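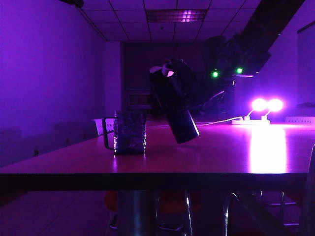 Home | Courses | News | Contact

Evening English Classes Add Pronunciation Course

Wednesday, December 1, 2021
By Oda Kvam

EKIRCOMBE – The Granström Language School will offer a 12-week pronunciation course for adult learners of English, starting in May. Classes cover word stress, vowel sounds and linked speech.

There are 35 places. Students need to have finished the school's second level or passed a short speaking test.

"Many of our students read well but get asked to repeat themselves on the phone," said Johanna Pichler, who will teach the course. "We'll spend most of the time speaking."

The fee is $242 – course book included.

Print this page | E-mail this page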